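Notes on the Mustden Collection, Third Month

The third month of demonstration gathering for the Mustden collection closed in November, and this entry records how the work was organized and what has changed since the previous one. The collection exists to supply examples to Arno, the learning system that I maintain, and its scope remains small manipulation near a fixed structure on a plain tabletop.

At the close of the month the collection held 309 accepted episodes. A further 70 were set aside during review. Most of these had been started before the arm reached its opening pose, and a smaller group had gaps in the joint log that could not be repaired. The rejected episodes are retained in a separate folder and are not used in training.

Each episode is performed by an operator through the leader arm, with the wrist view recorded at the same rate as the joint positions. The red and white unit has been the main subject of this period. Its translucent parts change considerably in appearance as the arm and its shadow pass over them, and the earlier Druvthorpe set contained very little material of that kind. 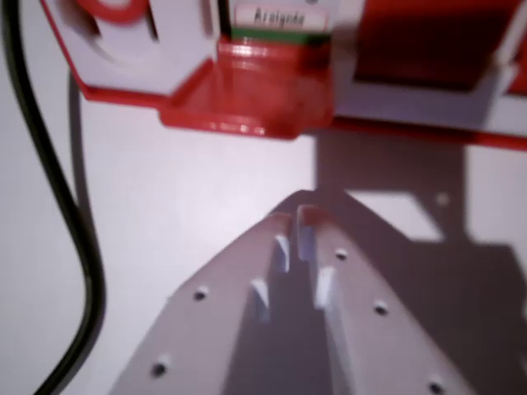 Written instructions are attached after recording. For the first two months a single sentence was used for every episode of a given task, and Arno learned to disregard the wording altogether. The current procedure calls for a sentence composed for each episode by the person who reviews it. This is slow work. An evening session seldom yields more than can be reviewed the following morning, and I have stopped scheduling sessions back to back for that reason.

Labels in languages other than English are transcribed as written, accents included. A translation may be added in the notes field but does not replace the original.

Speed of approach has also been revised. Operators who know the task well tend to move quickly over open table, and the wrist view blurs accordingly. I considered excluding blurred passages and decided against it, as the arm will meet the same blur when it runs under its own control. Operators are now asked to slow down only for the last few centimeters before contact.

The storage layout follows the Metwally convention, with one folder per episode and a plain text log beside the video. Some 153 of the older episodes were still in the previous layout at the start of the month. All have been converted, and the checksums were compared afterward.

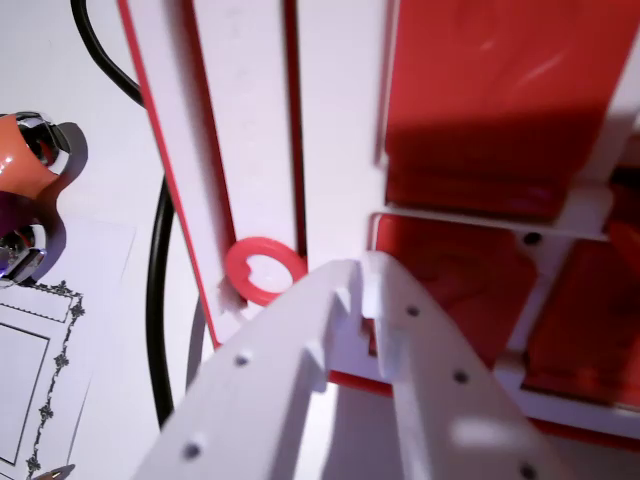

Are failed attempts kept in the collection?

Failed attempts are kept when the operator recovers and completes the task within the same episode. An attempt that ends without recovery is marked as incomplete and held back from training, although it remains available for evaluation.

The next period will be given to varying the starting position of the arm. Revised operator instructions are in draft and will be posted on this page before recording resumes.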